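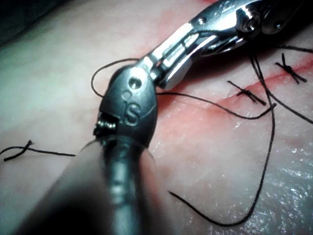

Teltbridge wrote back after the March session to say that the handout spends two pages on passing the needle and four lines on cutting the thread, and that their learners lose more closures at the cutting than at the needle. Fair comment. The order of the talk has been changed to suit. Knots and tails first, bites second, pad care last.

Interrupted closure on the bench pad
Skills teaching day, Mon 20 December
Notes for the speaker

Slide 1. Say what the talk covers: simple interrupted stitches, instrument tied, black thread on a pale pad. No continuous closure, no deep layers. Anyone wanting subcuticular should go to the afternoon bench.

Point to the two knots on the slide. Tails trimmed short, knots sitting across the cut. Ask the room where they would place theirs. Most will say to one side, and for skin that is the answer we want by the end of the day. Leave it there and come back to it on slide 4.

Slide 2. Thread. We use the Vornora practice thread, black, on the 100 reel. It is a braid. It holds a knot with fewer throws than a monofilament of the same gauge, and learners who have only tied braid will under-throw when they are handed nylon. Say this twice. Black on pale is chosen for the bench only, so that a loose throw can be seen from the other side of the table.

Slide 3. The knot. First throw double, laid flat. Second throw single, opposite direction. Third throw single, opposite again. Hands or instrument must change sides between throws. If they do not, the result is a granny knot and it will slide under load.

Demonstrate slowly with cord before thread. Red cord for one end, white for the other.

Common faults, in the order we see them:
Both throws in the same direction.
Tension let go between first and second throw, so the first one opens.
Short end pulled up instead of laid over, which turns a square knot into two half hitches.
Thread gripped in the jaws along the part that will stay in the knot. The jaws bruise the braid. Grip the end that will be cut off.

Slide 4. Position. A knot directly over the line presses on the wound edge and is awkward to get a blade under at removal. Slide it to one side before the second throw locks. Same side for the whole row. On the pad the material does not object either way, so the habit has to be taught by the person walking the benches.

Slide 5. Tension. Edges should meet and no more. On a pad, over-tightening shows as a pucker on each side of the stitch. Skin swells afterwards and a pad does not, so a stitch that looks slightly slack on the bench is usually the better one. Expect an argument from anyone who has come from upholstery or leatherwork – we have had both.

Slide 6. Tails. This is the Teltbridge slide.
Both ends together, held up and slightly away from the cut. Scissors slid down the thread, turned a little, then closed. Tips only. Cutting with the middle of the blade is how the neighbouring stitch gets cut.
Too short, and the knot can work loose, or there is nothing to hold at removal. Too long, and the tails lie under the next stitch and get caught in it.
Have them cut a row of 9 and then look at the row from the end. Uneven tails are easy to see from there and hard to see from above.
Offcuts go in the tray straight away. A loose length left on the pad will be picked up as the working end sooner or later.

Slide 7. Bites. Needle enters at a right angle to the surface, follows its own curve, comes out the same distance from the edge as it went in. Equal depth on both sides. Unequal depth gives a step, and the step can be felt with a gloved finger before it can be seen. Let them feel it.
Spacing: the gap between stitches about equals the full width of one stitch. Do not give a figure in millimetres, they will measure it and stop looking at the edges.

Slide 8. Pads. The Sason pad is supplied with the cut already in it. Keep to the one cut until it starts to tear at the holes. New learners on old pads blame their hands.
Stock at the last check was 320 pads and 1,000 needles. Needles are counted out and counted back, per bench, before anyone leaves. Sharps bin stays on the table with the lid in the open position.
Wipe pads with a damp cloth. No alcohol, it dulls the surface and the needle drags.
Remove stitches properly as part of the exercise: lift the knot, cut one side only, close to the surface, draw it out across the cut. Pulling the whole row out with forceps is quicker and ruins the holes.

Slide 9. Marking sheet. The Schouten sheet has separate lines for knot security, side, spacing and tail length. Mark speed last or leave it blank on the first attempt.

If time is short, drop slide 8 and read out the needle count rule on its own. Spare cord is in the blue crate with the adaptor.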